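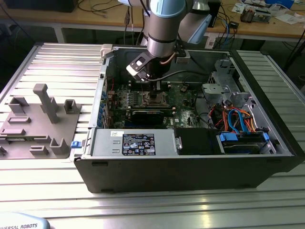 Do people who move to Gosudano have to register their address with the town hall?

Anyone who intends to stay longer than 90 days is told to register at the counter on the ground floor, and the town police then call at the address to check that the person lives there.

Tosh newcomers' desk, Gosudano
Progress report to the Tornton Fund
05/09/2025

This report covers the period since the second payment was received. It follows the headings in the grant letter.

Work at the desk

The desk opened on every planned morning except for the two weeks when the town hall building was shut for the summer. During the closure we answered email only. In the period we helped 36 households, most of them in their first year in Italy. Couples who have retired here are still the largest group, followed by families where one person has taken a job at the hospital or in the packing sheds on the valley road.

Residency is what people ask for help with most. The usual difficulty is the visit by the town police. People go away for a weekend, or their name is missing from the bell, and the application is marked as failed without anyone telling them. We now hand out a plain card to put by the bell with the surname and flat number on it. The counter staff have started giving the same card out, which we did not ask them to do but are glad of.

Health cards come next. The health office moved to appointments only in the spring and the booking line is in Italian. We make the call with the person sitting beside us. Waits vary a good deal from one week to the next.

Driving licences took up more time than we had planned. Several people had left the exchange too late and now have to take the Italian theory test. We can lend the book, but we do not have anyone qualified to teach it and have said so on the notice board.

Prevent

Prevent is the part of the work that deals with rented homes before a contract is signed. A newcomer brings us the draft and we go through it line by line with them, in both languages. We do not give legal advice. Where a clause looks wrong we send the person to the tenants' union in the provincial town.

The same three matters come up again and again: contracts that have not been registered with the tax office, heating charges with no upper figure, and deposits asked for in cash. We have written a sheet on each. The heating sheet needs redoing before winter, as the meters in the blocks near the station have been changed and the old wording no longer fits.

Take-up for Prevent is lower than we hoped. People tend to find us after they have signed. We have asked the letting agent on the square to keep our leaflet on the counter and she has agreed, but the other agent has not replied to either letter.

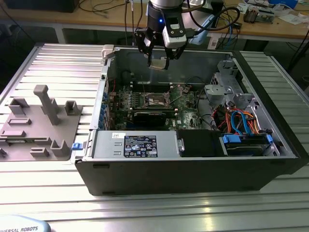 Desktop computer tower, side panel off.

Conversation mornings

These are held in the library reading room. Attendance was good until the schools broke up and then dropped sharply, as it did last year. More of the regulars are now local people who want to practise English, and we have had to ask that the first half of each session stays in Italian. Some members were unhappy with this. It will be looked at again once the autumn timetable is settled.

Money

Spending to date is 3,533 euros. Rent of the desk space and printing are both within budget. Interpreting is over, mainly because of two long appointments at the immigration office in the provincial town. We would like to move the unspent part of the travel line across to cover it and ask for your agreement in writing.

Next period

The desk will go back to its full hours at the end of September. We plan to rewrite the heating sheet, try one evening opening a month for people who work in the daytime, and write again to the second letting agent. The bus timetable changes at the same time, so the evening may have to end earlier than the one shown in our original plan.

Receipts for the interpreting costs are attached. The bank statement will follow when the branch sends it.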